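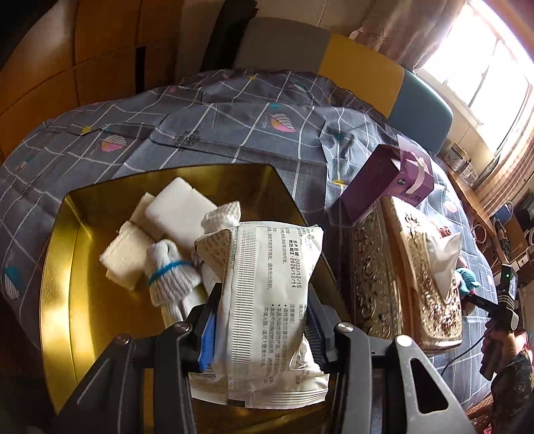
Give it until June and none of us will be picking up after ourselves, one reader wrote under my last entry, and you can stop moaning about your bedroom then. Well! I read that over my toast this morning and have been arguing with it in my head all day, so it may as well go in the diary.

Tue 12 February

June is very soon. I have jars of chutney I don't expect to open by June. And I do want it to be right, I'm the last person who'd stand in the way of a machine that tidies, but then I look at what tidying is and I go a bit quiet. Take a packet. Crinkly, sealed, black print all over it. You or I pick it up while thinking about lunch. With two fingers that only open and shut, you have to come at it from the proper side, squeeze enough that it doesn't slide and stop before you've crushed whatever's in it, and then (this is the bit I keep coming back to) you've only picked it up. You haven't decided where it goes. Is it rubbish? Is it for the bathroom? Is it something I've been saving? The date on it says 2026, so it isn't going in the bin if I have any say.

And the bed was covered with things like that. A white knit glove with a blue rubber band round it. Tissues. White cloth in the big gold tray next to more white cloth, which is a mean trick to play on any camera. I would sort that tray in a minute and couldn't tell you how I did it. Some of it is feel, I suppose, and some of it is just being nosy about my own things for years.

I've been keeping half an eye on all this since the autumn, when the Trostwood in Ritville put a floor-scrubbing machine in. It's a good machine and I won't hear a word against it. Up and down the aisles it goes, beeping at trolleys, and the floor by the bakery has never looked better. But somebody still walks ahead of it lifting up the cardboard and the dropped carrots, and somebody still faces up the shelves, pulling every tin to the front with the label the right way round. I watched a lad doing the yoghurts on Saturday and he was so quick! One hand pulling, the other checking dates, and having a chat over his shoulder the whole time. I stood there with my basket like a lemon. Bending, reaching in, not knocking the row behind — put that on a list of chores and it looks like the dullest one there, and I'd bet it's among the last to go.

At home I've got the Varnomar, the round vacuum one, and I'm fond of it. It does the hall in 40 minutes, which I could do in 10, but I don't have to be there so who cares. What I do have to do is clear the floor first. Chargers, slippers, the fringe on the rug tucked under. So the machine does the floor and I do everything that was on the floor, and those are two separate jobs and mine's the fiddly one. The Kofler washes and dries the clothes and has done since before I moved here, and there again, it stops exactly where the hands come in. Out comes a warm heap and it beeps at me until I deal with it.

Which brings me to soft things. I think people who say June have never watched fingers go after something soft. A tin stays a tin. A bit of cloth is a different shape every time you look away from it, and ruffles are worse, because there's nowhere flat to take hold of and half of it hangs down the other side, going wherever it likes.
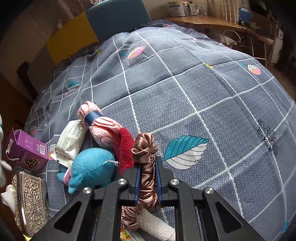 Rose-brown satin in the gripper, with plenty still on the bed.

I've got very attached to that picture. All those gathers, and they were held up nicely enough between the two pads! I'd have said beforehand that satin would be the one to slither off. So I'm not all gloom. Holding, I'll give them holding. If you'd asked me five years ago whether a pair of plain fingers could manage ruffled satin I'd have laughed, and now I'd say yes, fine, hold it all day if you like.

But look at what else was waiting its turn. A round blue plush toy and a fluffy pink plush something, and a bit of sparkly red fabric hanging down off the pink one. Does the red belong to it or has it just landed there? I'd give it a little tug and know. A machine would have to think of the little tug. Then there's the purple box with its end torn, and I can say straight off that a torn box might still be in use, because mine always are, I've never opened a box neatly in my life. How would anything learn that about me? It'd have to live here. It'd have to be told off a few times.

Even the bedspread is against them. Leaves and dots and stars and little curly bits all over, and I had a moment of sympathy thinking how you'd tell a printed leaf from something lying on top of it. I like a busy bedspread though and I'm not buying a plain grey one to suit an appliance.

I tried to be fair this afternoon and wrote out all the jobs I do in an ordinary week, on the back of the gas bill, to see which I'd hand over today with what there is. I got to 60, which frightened me. Then I ticked the ones a machine could do start to finish, with me out at the shops and not worrying. I ticked 12, and I was generous, I let the kettle in. Most of the others had a machine somewhere in the middle and me at both ends. Sorting before, folding after. Rinsing before, putting away after, and the lids, always the lids.

What I'd really pay for is something small. I don't need it to cook or to talk to me. If it would go round of an evening and put each thing back where it was that morning, slowly, taking all night if it wanted, I'd clear a cupboard for it to live in. It could be clumsy. It could ask me about the red sparkly bit. I think that might come before I'm too old to enjoy it, and I'll say so to my reader, but I'm not writing June on the calendar.

Must remember: bin bags, something for the drain, and ring the Kofler people about the door seal, it's been smelling a bit swampy again. The bed got cleared by hand in the end, with the radio on, and I've put clean pillowcases out for tomorrow. Soup for tea, the leek one, and there's enough left for another bowl.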